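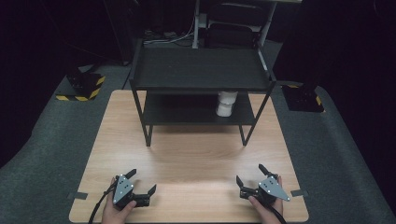 Item 1, planner behavior at the shelf. Ghassan opened by saying the Gollex planner now handles the two-tier shelf "in general." Bình asked what "in general" covered. Discussion went on for some time. The reach that keeps causing trouble is the one to the lower tier, where the white cylindrical object stands toward the right side, partly tucked under the upper panel. A person with a hand-held gripper in each hand can come in low from the front and angle the fingers under the top panel without thinking about it. The planner wants to come in from above, finds the upper shelf in the way, and then spends its whole time budget trying small variations on the same bad idea. Ghassan's view is that seeding the search from the hand-held demonstrations fixes this. Bình's view is that seeding hides it.

The numbers shown were 59 planned reaches to the lower tier, of which 26 found a path inside the time limit without seeding. The seeded figure was not ready. Bình said she would hold her opinion until it was, and asked that the slide with "solved" in the title not go out to anyone before then. Ghassan agreed to retitle it.

Bình also asked whether the shelf was in the same spot on the tabletop for all the unseeded runs. Ghassan believed so but could not point to where it was written down. Agreed that shelf position gets logged from now on, per run, and not in the notes field.

Item 2, tracking of the hand-held grippers. The dotted plates are being picked up well when both face the camera. Ghassan reported that the tracker loses a plate when the wrist rolls past a certain angle, and that the Nikzad filter then fills the gap by guessing. He described the filled-in motion as smooth. Bình said smooth was what worried her, as a wrong path that looks smooth will pass every check we have. She wants the filled stretches marked in the data so that training can drop them or at least weigh them down.

Ghassan objected that marking them means changing the file format again. It was pointed out that the format was changed in November for a feature that has not been used. No one defended the feature. The mark will go in the spare column.

There was a side discussion about black fingers against a black shelf and whether the segmentation model can tell them apart in shade. Ghassan says yes, and showed two clips. Bình asked how the two clips were chosen. He will pull a random set and bring the bad ones too.

Item 3, Inley perception upgrade. The vendor's note says the new release estimates depth on dark surfaces with better accuracy. It does not say better than what. Ghassan would like to switch over before the next round of collection. Bình is against switching anything in the middle of a comparison and said so twice. Her proposal, which was accepted, is to replay the recorded sessions through both versions and look at the height of the lower shelf in each. The shelf can be measured with a ruler, so for once there is a right answer to compare against.

Ghassan noted that the bright patch on the wood tabletop has shown up in the past as a shallow dent in the depth map. To be checked in the same replay. If the new release also sees a dent there, we carry on masking it and stop paying attention to the release notes.

Item 4, gripper opening in the policy output. The policy gives a jaw opening at every step. In the last batch of simulated runs it began closing well before reaching the object in a fair share of cases. Ghassan thinks this is a lag problem: the opening signal is read over the cable and the pose comes from the camera, and the two clocks drift. Bình thinks it may be that, or it may be that people begin closing early and the policy has learned what it was shown. Nobody had looked at the raw recordings side by side. Ghassan put one up during the meeting and the two signals were off by 300 ms at the end of the session. At the start they lined up. One session was not felt to settle it.

Request from Bình that we stop calling things "learned behavior" until the clocks are fixed.

Item 5, Disix dashboard. Ghassan asked again whether the dashboard could be the single place for results. Bình's objection from last time stands: it shows a success rate with no count behind it and no link to the runs. She will use it once both are there. Ghassan said the link is easy and the count is a matter of taste. Bình does not think it is a matter of taste. Left open.

Actions

Ghassan: seeded planner figures on the same reaches, same time limit, with shelf position logged.
Ghassan: retitle slide.
Ghassan: random clips for finger segmentation, failures included.
Ghassan: mark filled tracking stretches in the spare column.
Bình: replay sessions through both Inley versions, measure lower shelf height, check the bright patch.
Bình and Ghassan: compare clocks over 3 more sessions, start and end.

Carried over: dashboard, file format cleanup, who owns the Gollex config.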